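September 13, 2019

Day 4 of the great unplumbing. I am writing this at the kitchen table with a bucket between my feet, listening to the ceiling.

The plumber came at last. He stood in our bathroom in Skundcombe for a good while with his hands on his hips, and then he said "Huh," and charged me 85 dollars. The "Huh" was a call-out fee. Doing anything about the Huh is extra, and depends on a part from Nernstead, and Nernstead depends, as far as I can tell, on the tides.

So no bath until further notice. I have had a bath every night since I moved out of home and I'm not coping with dignity. Drita says people in the olden days managed with a jug and a flannel. I said people in the olden days also had rickets. She went to bed.

It doesn't help that everyone else's tub seems to be in working order. 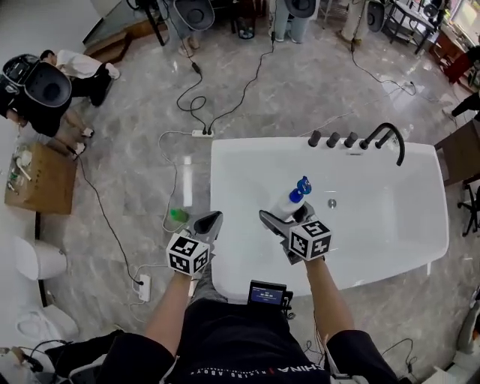

Black taps on white. The current favourite.

I could live with black taps. Ours are what the agent called "period," the period being April 1974 or whenever the last owner ran out of interest. The hot one turns the wrong way. The cold one turns both ways and does nothing in either direction until it suddenly does everything. I used to find this charming when guests came to stay and screamed.

Showered at Fatos's place after work. I brought my own towel and a packet of biscuits, which felt like the right tribute, and he handed me a squeegee and a short talk on grout. He has opinions on grout. I stood there dripping and agreed with all of them. His shower is a Georgiou, he tells me, as if I might want to write it down. (I have now written it down.) The pressure took off a layer of skin I'd been fond of.

Then home by the late bus, with wet hair, sitting beside a bloke eating a whole roast chicken out of the bag. Neither of us was in a position to judge.

Found three bottles of bathroom cleaner under the sink tonight, all a third full. One is Cetix and smells like a dentist's. I must have bought each of them in a burst of good intentions and then gone and had a lie down.
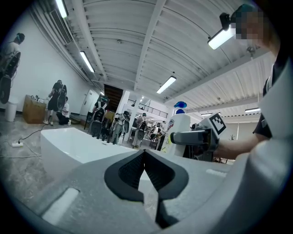
Vesna Krasniqi
Diarist, renter, former bather

Mum rang at nine. I made the mistake of telling her about the bath. She wanted to know if I had tried turning it off and on, and I said it was a bath, and she said well, whatever you have there. Then she told me at length about Mrs Boonchu's hip. Mrs Boonchu's son Somkiat is apparently very handy and also apparently single, two facts that arrived in the same breath. I said I'd keep him in mind for the cistern.

Refugio at work has offered his tub for the weekend, colour of a boiled prawn, with his kids' dinosaurs in it. I'm considering it. I have reached the stage of considering it.

Drita wants us to ask the landlord for a new one while the floor is up. I've drafted the email. It was 2 pages. I took out the part about human rights and now it's four lines and a thank you, and it still sounds like a ransom note.

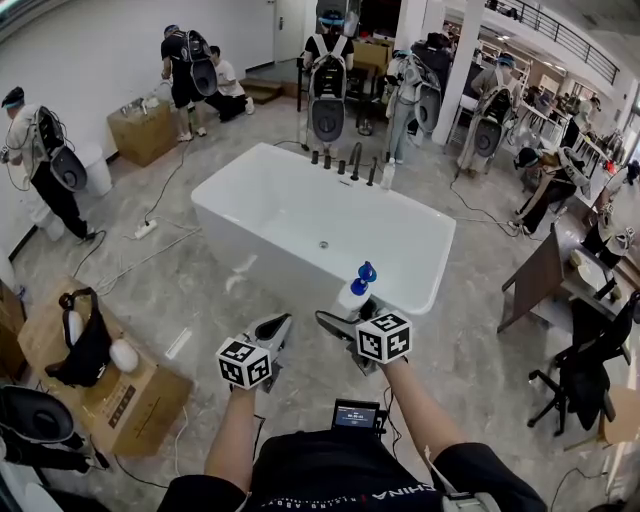
Things to do tomorrow

Ring Nernstead before 10, when the woman who knows things goes on her break.

Empty the bucket. Find out what colour it's meant to be.

Send the email, or put the human rights back in and then send it.

Buy Fatos more biscuits. He noticed they were the home brand.

Don't buy cleaner.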